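Bindimberg Halls
Interior Gallery: The Westska Room

The Westska Room is the largest of the work halls at Bindimberg and is let to schools, training providers and trade groups throughout the year. This page was last revised on May 13, 2021.

The building was first put up as a storehouse for the Sekville market and stood in that use until the market moved to the ring road. The conversion was carried out by Bako, whose brief was to keep the shell as it was found and to paint it throughout. The floor area is 2,000 square feet, and the room may be hired for a half day, a full day or a period of up to 11 days.

Ceiling and steelwork
The corrugated metal decking was retained in the conversion and painted white, together with the steel beams that support it. No false ceiling was fitted - the full height of the old storehouse remains open to the room.

Lighting
Long fluorescent panels serve the work areas, and small dark pendant lamps with domed shades hang farther into the room. The lighting circuits are switched separately, and hirers may ask for either to be left off.

Walls and column
A tall white wall stands in the room, with a square column, also white, farther back. Notices and drawings may be put up with removable tape only.
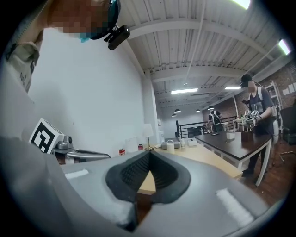
Tables
Wooden-topped tables are included in the hire charge. Hirers are asked to protect the tops when using glue, paint or cutting tools, and to return all tables to their original positions at the end of the session.

Bookings for July open six weeks in advance. The room is available from 10 in the morning, and access before that hour can be arranged in writing with the Bindimberg office - a small charge applies. Floor plans are supplied on request.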